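OK so I finished Storkitz again last night and I have a lot to say about it, mostly about the finale, so mute me now if you're still in season one. Spoilers everywhere from here on down.

For anyone who missed it: Storkitz is the one about the family running the failing ferry company, two sisters and the older brother who comes back after prison. 36 episodes, all of them on Plellex now. It was on a different service when it first ran and then it vanished for ages, which is why half of you have never heard of it.

First thing. The finale I remember was 114 minutes long. I know this because I planned a whole evening around it and had to order food at the halfway point. The one on Plellex is 109.

Five minutes gone! I figured it was just the credits being trimmed, or the "previously on" bit. Nope. The recap is still there, every second of it, including the clip of the brother falling off the dock that they used in nearly every recap for two years.

I went and dug out my old notes (yes I took notes, I was going through something) and as far as I can tell what's missing is the second half of the Hotel Serrano scene.

If you don't remember the Hotel Serrano scene, it's the one where the younger sister meets the buyer in the breakfast room. She's wearing the green coat. In the version that's up now, she sits down, he slides the envelope over, and we cut straight to the boat.

In the version I saw the first time she opens the envelope, reads it, and then she orders eggs. And she eats them! The whole plate, while he waits. Hardly any dialogue. It was the best acting in the whole show and I've been telling people about it ever since, and now they go watch it and come back like "what eggs?"

I need other people to back me up on the eggs.

And it matters for the ending, because when she says "I already had breakfast" to her sister on the boat, that line lands like a brick if you've seen the scene. Without it she just sounds like she's turning down a sandwich.

My guess is music rights. There was a song playing in the breakfast room, an old one, kind of a slow dance number, and it kept going through the whole meal. You can't really cut around that. But it's only a guess, I haven't seen anyone from the show talk about it.

Somebody's going to tell me to buy the discs. There's a set for season 1 and a set for season 2 and then they stopped. The season 3 set was listed for a while and I had it in a cart and everything. Then one day the page was gone.

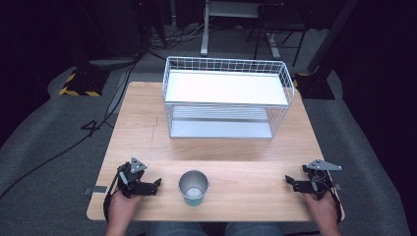
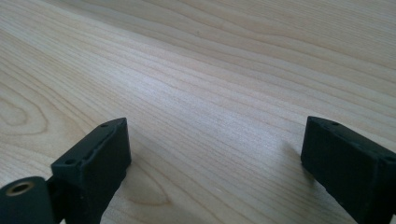
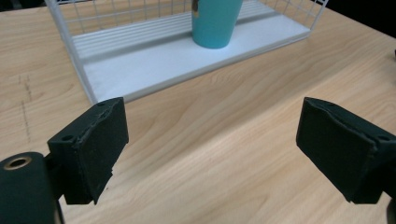
Pale wood tabletop, Wednesday

Back to it. Let's talk about the casting, because I think it gets overlooked when people go on about the boats and the weather.

The older sister was a recast. The pilot was shot with someone else and you can still spot it if you look, there's a family photo in the hallway in episode one with a completely different woman in it. They never swapped the photo out. Three seasons and it just hangs there.

I used to think the older sister was the weak link. She's so flat in the first few episodes, just standing in doorways with her arms folded. On a rewatch I've come all the way around. She's the only one in that family who knows the books are cooked and she's playing it from her very first scene. Look at her every time someone mentions fuel costs. Every single time!

The brother I still can't decide about. He's great when he's angry and a bit much when he's sad. The monologue in the engine room goes on forever and I love it and I also did the dishes during it.

The mother, though. The mother is in maybe a third of the episodes and she walks off with all of them. The phone call where she pretends to have the wrong number for her own son – I had to pause it. I had to go stand on the balcony.

Also nobody in this show ever finishes a cup of coffee. They pour it, they hold it, they get bad news, they put it down. I want to know how much coffee got thrown out on that set.

OK, locations. A lot of the harbor stuff was shot in Guststead and I went there! Two summers ago, on the way back from a wedding. It was pouring and I dragged everybody out of the car anyway.

The ferry office is a bait shop. It was always a bait shop, they just put a sign over the sign. The guy behind the counter said people come in a few times a month and ask to see the stairs, and there aren't any stairs. The stairs were on a set somewhere else. I had been about to ask to see the stairs.

The dock is much smaller than it looks. You know that long walk the younger sister does at the end of season 2, with the suitcase, where it feels like she's walking for a year? I did that walk in flip-flops and it took me less time than it took to find my hood. I guess she went around more than once.

There's a bench with a little plaque on it but the plaque is for somebody's dog and has nothing to do with the show. I took a picture of it anyway. Good dog, by the sound of it.

Hotel Serrano isn't in Guststead, before anyone drives out there. The outside is a bank a few towns over and I never did figure out where the breakfast room is. If you know, please tell me. I'd pay real money to eat eggs in there.

Some of you asked which episodes to watch if you don't want to do all 36. I think you should do all 36. But fine.

Pilot, obviously. Then the one with the storm and the school bus. Then the christening. Skip the whole thread with the journalist, it goes nowhere, she moves away between seasons and it's covered in one line.

From season 2 you want the auction, the one told from the mother's side, and the last two back to back. Don't stop between those last two, it's really one long episode and the break is in a silly spot.

Season three just watch straight through. It's the shortest one and it moves. I know people complained at the time that it felt rushed, and sure, the wedding comes out of nowhere, but I'd take rushed over another summer of the journalist.

One more complaint about the Plellex version and then I'll go to bed. The subtitles. Whenever they speak the grandmother's language it used to be subtitled, and now it just says "speaking other language." She tells the brother exactly who sold the boat! In episode four! It's a huge clue and now you'd never know it was there.

I wrote in to their help page about both things, the subtitles and the missing five minutes. I got a reply asking if I'd tried logging out and back in. I did try it. Still 109 minutes.

As for a fourth season, I don't want one. I saw the rumor going around too and it's just one blurry post from a fan account. She got on the boat, she'd had her breakfast, leave her be.

I would watch a prequel about the mother though. Give me the mother at 25, first job on the ferries, lying to everyone in a nicer hat. I'd clear my whole week.

Adding this because three people have replied already: yes, eggs, scrambled, with toast on the side. One person says there was also juice. I don't remember juice but I'm open to it.

If anybody out there recorded the 114 minute one off their TV the night it ran, my messages are open. I'm not picky about quality. I'll start my own rewatch over again from the pilot while I wait, I'm already two episodes in.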